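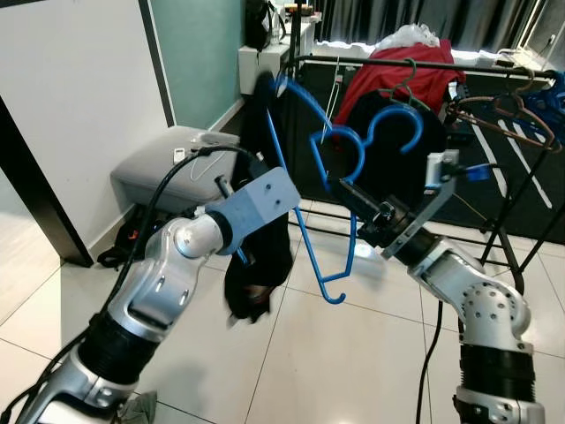

The rack, the hangers and the color blue: a conversation about drying clothes

March 22, 2025

The laundry in Kerka has no sign on the street. I walked past the door two times before I understood that the number 34 painted beside the bell was the number I had been looking for. The woman who has run the place since she moved from Plakitz agreed to talk with me under one condition, that I would not print her name. "My customers know it already," she said. "The others don't need it."

I had come to ask about hanging clothes. It may seem a small subject for an interview, but I live in an apartment without a balcony, and every winter my shirts dry with a line across the stomach. A neighbor told me that the shirts from this laundry never have such a line, although most of them are dried in the air and not in a dryer. So I wrote a letter, and she answered it with a short note in which she asked me to come in the morning.

She started with the rack, before I had opened my notebook. It is made of black metal, with thin legs and one horizontal rail on the top, and it stands on white tiles. She bought it in Jerkberg from a shop that was closing. I asked if she had looked for a particular model.

"I looked for one that is boring," she answered. "Before this one I had a rack with wings, and with small arms for the socks. Everything on it could fold. Also when I didn't want it to fold. I pinched my thumb in it in December and I said, enough. A rail, some legs, thank you very much."

I wanted to know what a person should do first when the clothes come out of the washing machine. She said that most people go too quickly to the rack. The garment is still twisted like a rope, they put it over the rail like that, and then they are surprised.

"You take it by the shoulders and you shake it," she explained. "Two times, three times. You should hear it. If there is no sound you were too polite with it. After this you look at the seams on the side, and you pull them straight with your fingers, from the top to the bottom. With black things I do it near the window because on black I can't see the seams otherwise. My eyes are not what they were."

Does she use the rail directly, or always a hanger? She does both. Trousers and thick things can go over the rail, and also a red piece that she pointed at without getting up, which in her opinion deserves nothing better. "It has been washed so often that it has no shape to lose," she said. But everything with sleeves receives a hanger, and the hanger must go in from the bottom and never through the neck. I admitted that I always go through the neck. She looked at me for a moment and asked me how my collars were doing.

We came then to the towels. I had believed that a towel is the easy part of the laundry, and I said so, which was perhaps a mistake, for she talked about towels longer than about anything else.
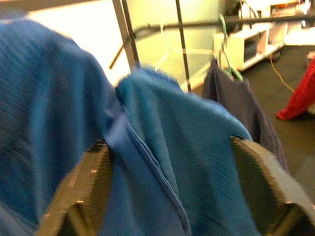
A blue towel, with a line of darker blue stitching at the hem.

"The hem dries last," she told me. "People touch the middle of the towel, they feel that it's dry, they fold it and put it in the closet. And the hem is sitting there in the dark with the water still in it. Then they call me and say that the towels smell and that my soap is bad. My soap is not bad! Touch the hem. If the hem is dry, the towel is dry."

She hangs a towel with one side a little longer than the other, so that the two hems do not lie against each other. She doesn't use fabric softener for towels. A customer in Yip, who has rooms for tourists, once insisted on it, and she obeyed him for one season. After this season he asked for the old way again. She told me this story with visible pleasure and repeated the end of it.

I asked about folding. She folds a towel in three parts by the length and then in half, with the hem inside. When the towel is big, she puts it against her chest and holds it with the chin. She asked me not to write about the chin, and a minute later she allowed it.

The part of our conversation that I had prepared best was the one about hangers. In my closet there are hangers from dry cleaners, from shops and from the people who lived there before me, and I had always considered this a sign of disorder. In her laundry I saw plastic ones in bright blue and in a lighter blue, a green one, and a group of thin wire hangers in the color of copper. She does have a system, but it took me a while to understand it.

"The blue ones are for work," she said. "They're plastic, they can't rust, I can throw them on the floor. If one breaks I have another one. The wire ones came with clothes from other people and I keep them for light things that are dry already. Never for something wet. The shoulder gets a point, like a little horn, and you can iron it as much as you like, the horn stays." 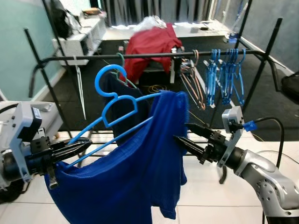
And the green? The green means that the garment is waiting for something. It can be a button that is missing, or a stain she wants to see again in daylight, or a customer who has to be asked whether he really wants a crease in the sleeve. She used to put a piece of paper on such clothes with a pin, but the paper became wet and the ink went into the fabric. A hanger of another color was the simplest solution she could find. It also has the advantage, she added, that her sister understands it when she comes from Plakitz to help, and her sister does not read notes.

For the soft tops, the ones which become long when they are heavy with water, she has a rule that I had never heard. They lie flat on a towel for 10 minutes, she rolls the towel up with the garment inside, presses on it with her forearms, and only then it may go on a hanger. "A wet top is pulling itself down all night," she said. "In the morning you have a dress."

I asked her if there was too much blue in her life. She laughed and said that this was the fault of the customers. There are weeks when everybody in Kerka seems to wear gray, and weeks when everything is blue, the tops and the towels too. With the blue things she is careful the first times and washes them alone, in cold water, whatever the label promises.

At the end I took from my bag one of my own shirts, the one with the worst line across the stomach. She held it up, turned it around and asked what kind of rack I had at home. I described it to her: it is white, it has wings, and it can fold. She gave me back the shirt together with one blue hanger and told me to hang it from the shower rod until I had bought something better. The shop in Jerkberg is gone, but she thinks there is another one in Yip, behind the bus station, and that it opens at noon.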